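4. Seating the processor in the Drollel fixture

The Drollel holder is sold as a fixture that lines the chip up for you. Treat that claim with some doubt. The recess is rectangular and will take a processor that is slightly crooked without complaint.

4.1 Wipe your hands and hold the chip by its edges only.

4.2 Find the corner mark on the chip and match it to the mark in your Cisdale chart. The chart printed before November has two parts swapped on page 107, so check yours.

4.3 Lower the chip into the recess. Do not press on the metal heat spreader. If it needs a push, it is in wrong.

4.4 Look at the border all the way around. The gray fixture can stand at a steep tilt and the chip should still sit in line with it, with the teal-blue edge showing around the square spreader.
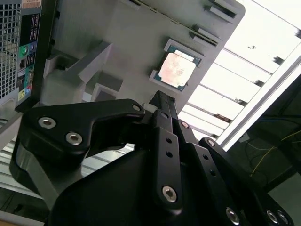
4.5 Clean the heat spreader if it looks smudged. Lakatos wipes are supposed to leave no residue – we still go over it a second time with a dry cloth.

Note: A pinkish or mottled tint on the metal is not proof of damage. It is not proof of a good chip either. Test it.

Caution: The maker rates the recess for 2000 insertions. We would not count on that. Check the corners for wear each time you change chips, and stop using the fixture if a chip rocks when touched.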